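About us

Birhane Suture School, Clelatbridge

We are a small school for surgical stitching. We teach people who already work in hospitals or animal clinics, and also students who want more hours with the needle than their course can offer. Our rooms are in Kinness Lane, on the first floor, over the optician.

The school was opened by Liya Adugna. She worked nine years as a theatre nurse in Flinham and saw there how little time the young doctors had for practising. She began with 2 tables and one evening class. Today we have four tables and a cold room, and the evening class still exists.

Our teaching is about soft tissue. In the first lessons everyone sews on foam pads, and this is good for learning the knot. But foam does not shine, does not slide away and does not fold over itself. For this reason we go to tissue specimens as early as we can, and we stay with them until the end of the course.

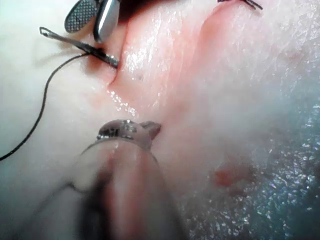
Reading time: 2 minutes

A fold like the pink one, with the needle going in at the dark crease beside it, is the kind of place where our students spend most of their time. The surface is wet and it catches the light, so the eye is easily drawn to the wrong spot. We ask everybody to look for the crease first and only then to bring the needle. We also speak much about the grasper. Its jaws can have a gridded surface for holding, and a beginner usually presses too hard with them.

A course has nine lessons and is held in groups of four. You do not need to bring instruments. Please bring short sleeves and closed shoes, and tie back long hair. Specimens are prepared by us in the morning and each student clears his or her own table at the end.

The price of the full course is 800 pounds, with all material included. The next evening group starts in December and has still 2 free places. If you would like to see the rooms before you decide, write to Liya and she will find an hour for you.

Page last changed: Nov 9, 2023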